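From: Fatima Mahlangu
To: Brerport Film Circle list
Subject: Re: [brerport-film] September double bill, and the Skeseo disc

Hi all,

Replying to the message below, and adding the program notes I owed everyone. Skip to the end if you only want the start times.

> I watched the Skeseo disc of The Ponell Inheritance over the
> weekend and I'm not sure it should open the evening. The first
> half hour is mostly people arriving at a house and taking off
> gloves. I know the book is slow too, but on the page you get
> the narrator's voice and in the film you don't. Could we run
> the shorter one first? Also, is it the full cut or the one
> that was on television? Mine seemed to skip the auction.

On the order: I agree the start is slow. I still think it should go first. It is the longer of the two and people are more patient at the beginning of an evening than at 9. The shorter film moves quickly and will hold up fine after a break.

On the cut: you have the television version. It is missing the auction and most of the ferry crossing, and it fades to black in four places where the commercials went. The disc I have is the full one. The case looks the same apart from the running time on the back, so please check before you buy a copy.

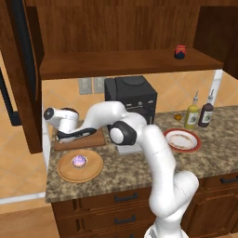 NOTES ON THE FIRST FILM

The Ponell Inheritance is taken from the Buthelezi novel of the same name. The book covers 30 years and the film covers one winter, so a lot of the family history is handled in conversation. Most of this works. The scene where the two sisters go through the account books tells you everything about the father without him being in it. The letter from the lawyer is less successful. It is read aloud from start to finish, and the camera has nothing to do but look at the fireplace.

The younger sister is the reason to see it. In the book she is mostly a nuisance. In the film she is funny and a bit frightening, and by the time the will is read you can see that she has understood the situation better than anyone else in the room. The cousin is miscast. He is meant to be charming and he comes across as sleepy.

I have the novel in the old paperback if anyone wants to borrow it before the screening. 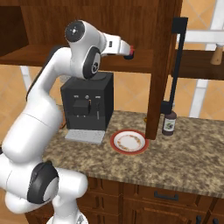
The costumes are good and the music is not. There is one piano theme, and it plays every time somebody looks out of a window. The sound on the disc is clean, though, and the subtitles are accurate as far as I checked, which was up to the auction.

NOTES ON THE SECOND FILM

A Room in Skerrow Street is a comedy about a landlady who rents the same room to a day worker and a night worker and tries to keep them from meeting. It was a stage play first and it still looks like one. Almost all of it takes place on a staircase. The jokes come from doors and from people carrying things they should not be carrying. The last reel drags a little once the secret is out, but the landlady's speech to the rent collector is worth waiting for.

The print used for the transfer had some damage, so expect scratches near the start and one jump during the birthday dinner. No dialogue is lost.

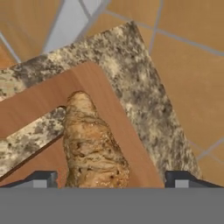
Bread on the cutting board.

TIMES

Doors at 4. First film at 4:30. We will take a break between the two, and the second film should be over by 9. Discussion afterward for anyone who wants to stay.

I have 2 spare copies of the printed notes from last season, so write to me off list if you missed them.

Fatima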